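Vinyl rip of an ambient album: hiss in the quiet parts
Home Recording > Transfers and Restoration

gernley268
I'm transferring an old Laryea LP to the computer, mostly slow synth pads with very little drumming. Side one is 14 minutes and came out fine. Side two has a steady hiss under the quiet bits and a crackle every second or so on the last track. I've cleaned the record twice. Is it the pressing or my set-up? I record at night with the fridge off and the deck on its own socket. 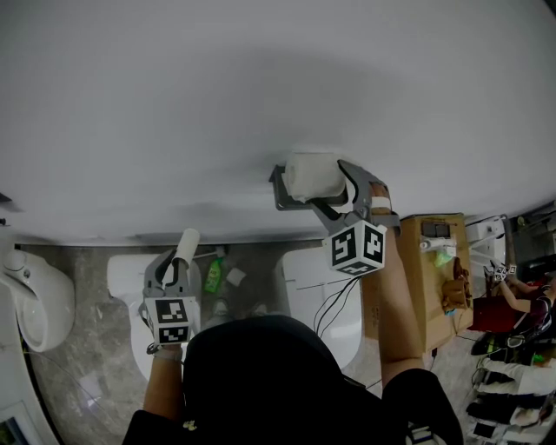

The crackle keeps time with the platter, so I suspect a scratch, though I can't see one under a lamp. I don't own a proper record brush. For drying I've been using toilet paper, the ordinary white roll, and I wondered if bits of it are staying in the groove. The stylus has done over 321 hours.

Vellel
Stop using the paper. It sheds, and the fibres end up on the stylus. Get a microfibre cloth and let the record stand in a rack until it's dry. 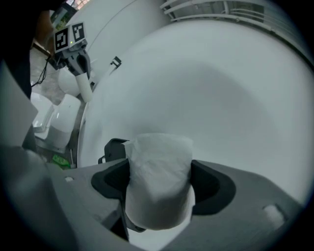
A click that repeats once per turn is nearly always a scratch or a pressing fault, and it can be too fine to see. Repair those by hand in the editor. Don't run the automatic declicker over the whole side, it eats the attack on soft synth notes. For the hiss, record a few seconds of run-in groove and compare it with side one. If they match, it's your preamp and side two is just cut quieter.

Grotow
My copy does the same on side two. I gave up and bought the download.

gernley268
Run-in noise is the same on both sides, so preamp it is. New stylus ordered as well.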